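지난주에 댓글로 "간식 얼마나 사 두세요?"라는 질문을 받고 한참 웃었어요. 남편이 그걸 보더니 대신 답을 달겠다고 해서 말렸습니다ㅋㅋ 그래서 오늘은 우리 집 간식 이야기, 정확히는 제가 봄마다 하는 팬트리 정리 이야기를 써 볼게요. 좀 길어요. 커피 한 잔 가져오세요!

저는 원래 정리를 잘하는 사람이 아니에요. 결혼하고 처음 살던 집은 부엌이 정말 좁아서 싱크대 위 찬장 두 칸이 전부였고, 거기에 라면이랑 참치캔이랑 설탕을 그냥 밀어 넣고 살았거든요. 문을 열면 뭔가가 떨어지는 찬장 있잖아요. 김 봉지는 꼭 얼굴로 떨어지고, 캔은 꼭 발등으로 떨어지고. 그러다 Dritdale로 이사 오면서 부엌 옆에 한 평이 조금 안 되는 창고가 생겼어요. 너무 좋아서 첫날 밤에 불을 켜 놓고 그 안에 의자를 갖다 놓고 앉아 있었어요. 진짜예요.

그런데 공간이 생기니까 물건이 늘더라고요. 당연한 얘기죠. 두 칸일 때는 두 칸만큼 샀는데 창고가 생기니 창고만큼 사게 됐어요. 같은 간장을 세 병 뜯어 놓고 쓰고, 부침가루는 저 뒤에서 조용히 유통기한을 넘기고. 작년 봄에 처음으로 제대로 뒤집어엎었는데 버린 것만 큰 봉투로 두 개였어요. 아까워서 사진도 못 찍었어요.

그래서 올해는 방식을 좀 바꿨습니다. 옆집 Etelka Halász 아주머니가 알려 주신 방법인데, 정리하는 날을 따로 정하지 말고 장 보러 가기 전날 한 칸만 하라는 거예요. 한 칸! 처음엔 그게 무슨 정리인가 싶었는데 해 보니까 딱 이십 분이면 끝나고, 다음 날 장 볼 목록이 저절로 나와요. 이번 주는 맨 위 칸이었고요, 당면이 네 봉지 나왔습니다. 잡채를 얼마나 해 먹으려고 했던 걸까요, 과거의 저는.

칸 나누는 기준도 적어 둘게요. 저는 종류별로 안 나누고 누가 꺼내느냐로 나눠요. 아이 손이 닿는 아래 칸은 아이가 마음대로 꺼내도 되는 것만, 허리 높이는 매일 쓰는 양념이랑 국수, 눈높이는 아침에 먹는 것들, 그 위는 저만 꺼내는 베이킹 재료. 이렇게 해 놓으니까 "엄마 이거 먹어도 돼?"가 확 줄었어요. 아래 칸에 있으면 먹어도 되는 거니까요. 대신 아래 칸이 비면 항의가 바로 들어옵니다.

과자는 봉지째 두면 금방 무너져서 저는 되도록 상자에 든 걸로 사요. 세워서 앞면이 보이게 꽂아 두면 뭐가 떨어졌는지 바로 보이고, 색이 같은 상자끼리 붙여 놓으면 은근히 예뻐요. 제 취향은 크래커 쪽이고 남편은 단 거, 아이는 색깔 보고 고르는 파라서 우리 집 과자 칸은 늘 협상 중이에요.

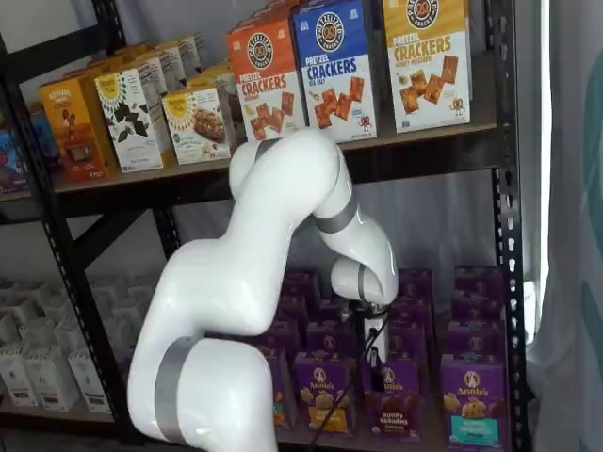
윗칸은 프레첼 크래커, 아래 칸은 보라색 상자!

선반 얘기도 물어보시는 분이 많아서요. 저는 처음에 나무 선반을 짜 넣으려고 했어요. Skilwood라는 동네 목공소에서 견적까지 받았는데, Bence Győri 씨가 창고를 보시더니 벽이 반듯하지 않아서 맞춤으로 하면 돈이 꽤 들 거라고, 일단 조립식으로 한 해 살아 보고 다시 오라고 하시더라고요. 장사하시는 분이 이래도 되나 싶었지만 그 말이 고마워서 나중에 도마를 하나 주문했어요. (그 도마 얘기는 따로 할게요. 정말 잘 쓰고 있어요.)

결국 구멍이 줄줄이 뚫린 조립식 철제 선반을 샀습니다. 칸 높이를 나중에 바꿀 수 있다는 게 제일 마음에 들었어요. 실제로 벌써 세 번 바꿨고요. 처음엔 칸을 너무 촘촘하게 해서 식초병이 안 들어갔고, 그다음엔 너무 넓게 해서 위쪽 공간이 텅텅 놀았어요. 지금은 제일 큰 상자를 세워 보고 거기에 손바닥 하나 더 들어갈 만큼 띄웠는데 이게 딱이에요. 손이 들어가야 꺼내기도 하고 닦기도 하니까요. 조립할 때는 꼭 둘이서 하세요. 저는 혼자 하다가 기둥을 거꾸로 세워서 처음부터 다시 했어요. 그날 저녁은 당연히 배달이었습니다.

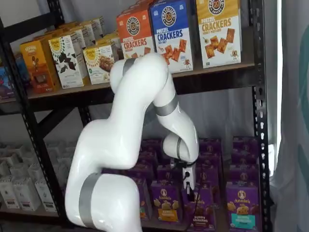
유통기한 관리는 여러 가지를 다 해 봤는데요. 스마트폰 앱도 깔아 봤고, 엑셀도 만들어 봤고, 냉장고에 화이트보드도 붙여 봤어요. 앱은 일주일, 엑셀은 사흘, 화이트보드는 아이 그림판이 됐고요. 지금 남은 건 마스킹테이프랑 유성펜 하나예요. 사 오자마자 테이프에 날짜를 크게 써서 앞면에 붙이는 거죠. 작은 글씨로 인쇄된 날짜 찾느라 상자를 이리저리 돌려 보는 일이 없어졌어요. 테이프는 노란색이 제일 잘 보여요. 흰색은 비추!

그리고 새로 산 건 무조건 뒤로 넣어요. 이건 예전에 Juhász라는 작은 식료품점에서 아르바이트할 때 Gizella Jakab 점장님한테 배운 거예요. 새 물건을 앞에 꽂아 놓으면 어디서 보고 계셨는지 꼭 오셔서 "다시" 한마디 하고 가셨거든요. 그때는 좀 무서웠는데 지금은 제가 남편한테 똑같이 "다시" 하고 있어요. 남편은 그럴 때마다 한숨을 쉬면서도 다시 넣습니다.

예산도 잠깐 얘기할게요. 이번 달부터는 간식비만 따로 봉투에 넣어 놓고 써요. 예전에는 장바구니에 그냥 섞여 들어가니까 간식에 얼마를 쓰는지 감이 없었는데, 봉투로 나눠 보니까 바로 알겠더라고요. 둘째 주에 벌써 봉투가 얇아요. 그래도 봉투가 비면 집에 있는 걸로 만들어 먹는 재미가 있어요. 지난번엔 식빵 테두리를 잘라서 버터랑 설탕에 굴려 구웠는데 온 식구가 오븐 앞에 서서 먹었어요. 접시에 담을 틈도 없었네요.

만드는 법 적어 달라는 분이 계실 것 같아서 간단히요.

- 식빵 테두리 여섯 장 분량을 손가락 길이로 자르기
- 녹인 버터 두 큰술에 굴리기
- 설탕 한 큰술 반, 계피 조금 뿌리기
- 180도 오븐에서 10분, 뒤집어서 3분 더

오븐마다 다르니까 마지막 3분은 옆에 서 계세요. 설탕은 눈 깜짝할 사이에 타요. 저는 첫 판을 새까맣게 만들었어요ㅠㅠ 에어프라이어로 하신다면 온도를 조금 낮추시고요, 너무 많이 겹쳐 넣으면 가운데가 눅눅해요.

참, 안 먹는데 기한이 넉넉한 것들은 요즘 이웃들이랑 바꿔 먹어요. Yamuna Kulkarni 씨네랑 시작했는데 우리는 당면을 드리고 렌틸콩을 받았어요. 렌틸콩 수프가 그렇게 쉬운 음식인 줄 몰랐네요! 양파 볶다가 콩 넣고 물 붓고 끓이면 끝이에요. 우리 아이가 콩을 싫어하는데 이건 두 그릇 먹었어요. 콩인 걸 아직 모르는 것 같기도 하고요. 혹시 이 글 보시는 이웃분들 중에 현미 남는 집 있으면 연락 주세요, 저 아직 당면 두 봉지 더 있습니다.

다음 주는 두 번째 칸 차례인데 거긴 차 종류가 모여 있어서 좀 겁나요. 선물 받은 차는 왜 이렇게 안 줄어들까요? 향이 다 날아간 티백은 신발장에 넣어 두면 좋다는데 해 보신 분 계시면 댓글로 알려 주세요. 도마 후기는 그다음 글에 올릴게요!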